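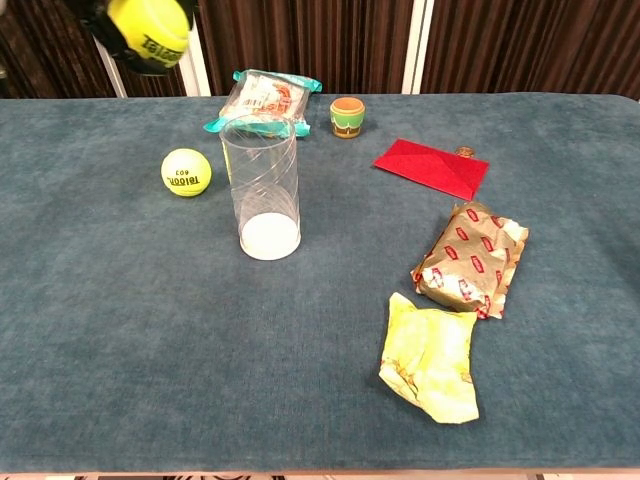 Teloon tennis ball over the table, brown curtain behind.

Witcombe Track – Pre-Session Safety Check
Filled in by: Virgilio Yap
Reviewed by: Sena Ametepe
Group: Wumbei distance squad, July block
Start of check: 6:40 a.m.

TRACK SURFACE

Lane 1, full lap – OK with comment
Worn through on the second bend, about 5 meters long. Still grips. Run the long intervals in lane 2 until it is patched.

Lanes 2 to 6 – OK

Inside rail – Repair
Two joints loose on the back straight. Taped for now. Tape is not a fix and should not be there next month.

Drain covers – OK
All seated. The one by the water jump rocks a little when stepped on but does not lift.

Steeple barriers – Not in use
Chained to the fence. Key is with Sena.

INFIELD AND THROWS

Cage netting – Fail
Hole at shoulder height, left side. No discus or hammer until the net is replaced. Shot put may go ahead.

Long jump pit – OK with comment
Raked and dug over. Sand is low at the far end. Order placed with Osness, no delivery date yet.

Loose gear on grass – OK
Hurdles from the evening group were left in lane 9 of the straight. Moved before warm-up.

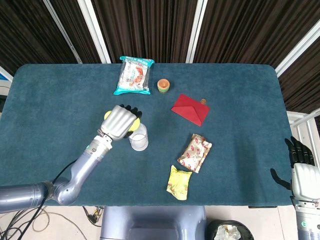

Snack package, stacking cup toy and red envelope on the table.

FIRST AID AND WATER

First aid kit – OK with comment
Cold packs down to 5. Restock before the time trial. Blister dressings are fine.

Defibrillator – OK
Light is green. Pads in date.

Water – OK
Both coolers filled. 16 athletes signed in, so a refill will be needed after the second set.

Emergency access – Repeat problem
Van parked across the east gate again. Driver moved it when asked. This was also written up on the last sheet – please paint the ground or put up a sign.

ATHLETES

Sign-in sheet – OK
Medical forms – One missing
New runner from the Atavetti club. Allowed to jog and stretch only until the form comes in.

Spikes – OK
Checked at warm-up. One pair had pins too long for this surface and was swapped.

REVIEWER'S COMMENTS

Session cleared for running. Throws closed except shot put. I want the rail joints bolted before the juniors use the back straight. Virgilio to call about the netting and write the answer on the next sheet. – S.A.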